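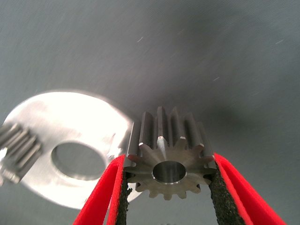 Please tell me whether the gears in the Panen set are real metal before I spend my birthday money on it, a reader named Ililach wrote to me last month, and so that was the push I needed to finish this review.

Search reviews Enter a product or brand Go

Panen Gear Assembly Set, with the Westerberg table cloth
November, by Tomos Prothero

Yes, Ililach, they're steel, and they're lovely. I've had a soft spot for gears ever since I was small enough to be told to leave the kitchen scale alone, and I have bought more than one set over the years that looked wonderful on the box and turned out to be gray plastic with a bit of sparkle in it. The Panen set costs $50 (I paid $40 in a fall sale, and felt very pleased with myself) and every gear in it has been properly machined. Pick up one of the small straight-toothed ones and tip it toward a lamp, and you'll see the fine turning marks on the face and a thin bright ring where the edge of the hole has been beveled. I lost most of an evening just doing that.

The heart of the set is the round metal plate. It lies flat on the table, with a big hole in the middle and short pins standing up from it, and the gears go down over the pins. That may not sound like much, but there's a real pleasure in lining up the hole in a gear over its pin and feeling it settle. There are bevel gears too, the cone-shaped kind, and I like to lay those out to the side until I'm ready for them – they roll in a curve if you nudge them, so keep an eye on the edge of the table.

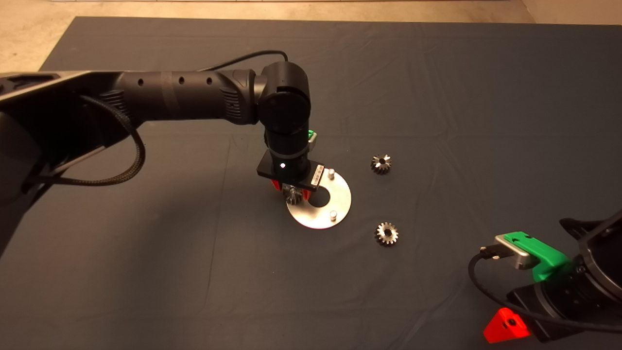
Fit and finish

My gears slid onto the pins with a light push and no wobble that I could feel. One was snug the first time, and a wipe with a dry rag put that right. The tips of the teeth are crisp, crisper than I expected, and I'd be a little careful with younger hands. My niece is nine and managed very nicely, though she did ask for her gardening gloves after a while.

What you do have to do is handle the small spur gears by the sides of the teeth and keep them square. Hold one at a slant over the pin and it will sit there on the rim looking almost right, and then you push harder, and then you say something you wouldn't want the niece to hear. Look straight down through the hole before you let go. It took me a whole afternoon to learn that, and I pass it on to you for free.

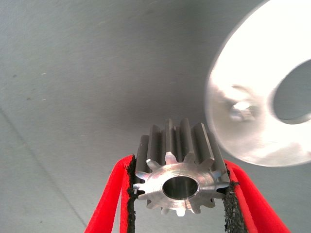

The cloth

I ordered the Westerberg cloth in the dark gray for $18, and I think it's the better bargain of the pair. It has a fine, close weave, and bright steel shows up on it beautifully, so you aren't patting around for a part that has blended into the tabletop. It also takes the clatter out of things. I cut mine generously and let it hang down over the side of the table, which looks tidy enough from a chair.

My grumbles are small ones. It creases if you fold it, and the creases stay until you take an iron to it, so I've started rolling it up. The hem on mine doesn't hang level either. And a cloth won't stop a gear that is truly determined to leave, so if you have a bare hard floor, as I do, you'll be down on your knees with a flashlight sooner or later.
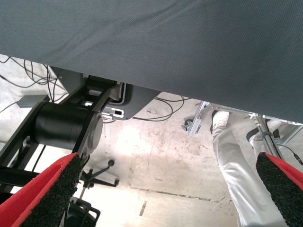 Try pinning the front edge of the cloth up into a little gutter with clothespins, a reader suggested when I mentioned the floor in my last column, and nothing will ever get past you again. I did it that same night and it works a treat, although the pins do get in the way of your wrists a bit.

Would I buy the set again? At the sale price, in a heartbeat, and at the full $50 I'd still do it after a day or so of talking myself around. The instruction sheet could be kinder to beginners, and I'd dearly love a tray for the loose gears, as mine are living in a jam jar lid for now.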